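The shoulder files, part four

27/07/2024 – 4 min read

My left arm went up this morning. It stopped well short of the ceiling, but it reached the shelf where I keep the good mugs, and I have been drinking out of the bad mugs since December. I stood in the kitchen holding a good mug for longer than a grown adult should.

For anyone who missed the earlier installments, I have a frozen shoulder, which sounds like something you'd find at the back of a supermarket freezer and feels much the same. The lining around the joint tightens up and your arm stops going places. Putting on a coat becomes a team sport. I did mine by doing nothing whatsoever, which is apparently a common way to get one. I had been hoping for a better story. I've tried telling people it was tennis.

The physio at Stalmont, the clinic up the hill in Plevstead (the hill is free of charge), gave me three exercises and a printed sheet. One of them is the pendulum: you lean forward, hold on to something solid with your good arm and let the other one dangle and swing in small circles. You look like a depressed elephant. I do it in the study with the door shut.

Then there's the wall crawl, where your fingers walk up the wall and drag the rest of you along behind them. The sheet says to go until you feel a stretch and hold. It does not say what to do when your spouse walks in.

The last one is lying on your back with a stick. I don't own a stick. I own an umbrella with a duck's head for a handle, and the duck and I have become very close.

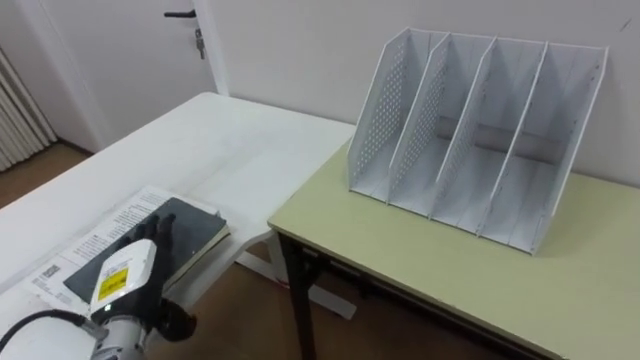
The spreadsheet phase

Every patient has one of these, or so I tell myself. Mine began when I worked out that twenty wall crawls, three times a day, came to 60, and that if I kept it up I'd pass 1000 in under three weeks. I am a person who needs a number. I set my sights on 3000 and made a column for it, and another column for pain out of ten, and a third for remarks, which soon filled up with language.

I got to 2176. Then I had a cold, then we had visitors, then I lost interest in the spreadsheet, and here is the annoying part: the shoulder kept improving at precisely the same unhurried pace. The physio was unsurprised. She said a stiff joint doesn't keep accounts. She also said that I'd been doing too many of them in one go and then sulking for two days, and that a few gentle ones spread through the day would have served me better. This had been on the printed sheet all along, second line from the top, in bold.

Things I bought

A heat pack from Yurchenko, the pharmacy by the station. You microwave it, drape it over yourself and smell of warm oats. I like it more than most people I know. Ten minutes before the exercises seems to take the edge off, or at least puts me in a better mood about them.

A Dakach door pulley, which is a rope with a handle on each end. You hang it over a door and the good arm hauls the bad one up. It works well enough, provided the whole household understands that the door is in use. The whole household did not. I'd suggest a note.

A special pillow. The less said about the pillow the better – it lives in the car now.

Nights were the worst of it, through the winter. I'd roll onto that side at three in the morning and wake up fully informed. What helped in the end was an ordinary pillow hugged to my front, with the bad arm resting on top of it. It cost nothing and I'd have paid a lot for the advice, so you may consider this post good value.

I still can't reach the middle of my back. Seat belts remain a negotiation. But I can wash my hair with both hands, and I put on a sweater yesterday without any planning at all.
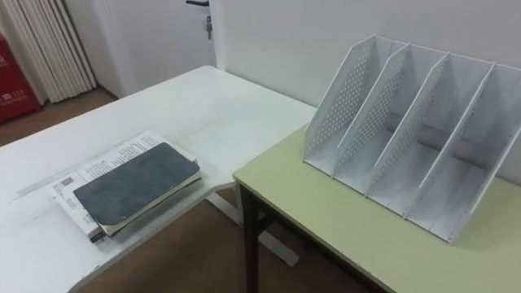
How long does a frozen shoulder take to get better?

Months at the least, and for plenty of people a year or more, sometimes up to three. It tends to go through a painful stretch, then a stiff stretch, then a slow loosening, and the exercises suit some of those stages better than others, so ask whoever is treating you before you copy mine. If it came on suddenly after a fall, see a doctor first.

I'm back up the hill next week. They measure the angle with a big plastic protractor and write it down, and I've been told I'm not allowed to warm up in the parking lot beforehand.

Contact | © 2024, all grumbling reserved | Back to top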